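Section 3: Setting up your Pokberg adjustable dress form

Welcome back, and well done for getting everything out of the carton! If you have never owned a dress form before, please take your time with this section. An extra half hour spent on it now will save you a good deal of unpicking later, and your hems will thank you for it.

Before you start, have a tape measure, a pencil and a close-fitting T-shirt ready. It helps to have a friend with you too, as it is very hard to measure your own back.

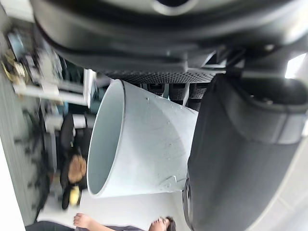

Most people can manage the whole job in one evening. Put the form on a hard, level floor if you have one. On a thick rug the base tends to lean a little, and then every skirt you mark will lean along with it.

1. Open out the legs of the Agbeko base until each one clicks, then slide in the pole and tighten the knob by hand.

2. Lower the torso onto the pole, keeping the neck cap facing up and the seam with the woven label to the back. The form stands 1770 mm tall at its highest setting, so you may want to start low and raise it later.

Caution: Never lift the form by its neck cap. Hold it with both arms around the waist - a bit like a dance partner - and set it down gently. 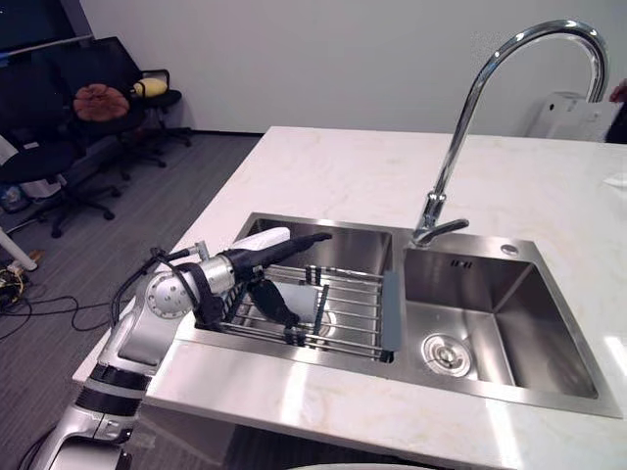 3. Write down your bust, waist and hip measurements over the T-shirt. Stand the way you normally stand, and do breathe out!

4. Turn the dials at the bust, waist and hip a little at a time, going around the body so that the gaps open evenly. The widest hip setting is 140 cm. If a dial begins to feel stiff, stop there and turn it back half a turn.
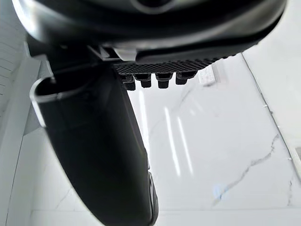 When all the dials are set, measure the form again from the top down, as opening the hips can pull the waist out slightly. Small differences can be made up with a layer of batting under the cover, and many dressmakers like the softer shape this gives them anyway.

5. Pull the Bandden cover down over the shoulders and smooth it toward the hem. Pin into the cover only, at a slant, so the points don't meet the shell underneath.

Note: If you sew for several people, keep a card for each of them with the dial numbers written on it. Our pattern cutter Rosemarie Thiele ties hers to the pole with a ribbon.
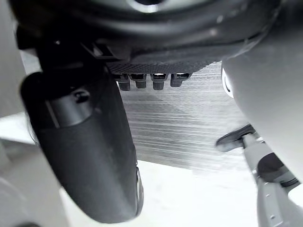 Gripper finger with its collar band and small round screw head.

6. Set the hem marker to the length you want, turn the form slowly, and mark as you go. Let a bias-cut skirt hang overnight before you mark it.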